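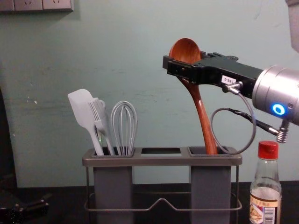 Collision margins for long tools

January 24, 2022

This week I finally fixed the planner problem which I complained about in my last post. Short version: the planner did not know that the spoon exists.

When the gripper closes on something, our code attaches a shape to the tool frame, so the planner can keep it away from the utensil holder and the wall. I found that the attach message arrived late. The planner already started with the old model, and it was planning for a hand with nothing in it. With a small block you do not notice. With a wooden spoon you notice very much.

Now the planner waits until the scene version number is the new one, and only then it starts. The wait costs 76 ms, which I can accept. I also changed the spoon model from one box to 4 capsules, because the handle is curved and the box was too fat for the compartment.

I ran 226 planning requests again from the old Findari logs. Before the change, a lot of the paths went through the rim of the holder. After it, I found two, and both came from a bad pose of the holder.

Gisela Voß asked me if the wait can hang forever. Yes, it can, so I added a timeout of 800 ms and a clear error message. Thank you, Gisela.

Next I want to look at the pose estimate for the holder. The thin wire legs are still difficult for the depth filter.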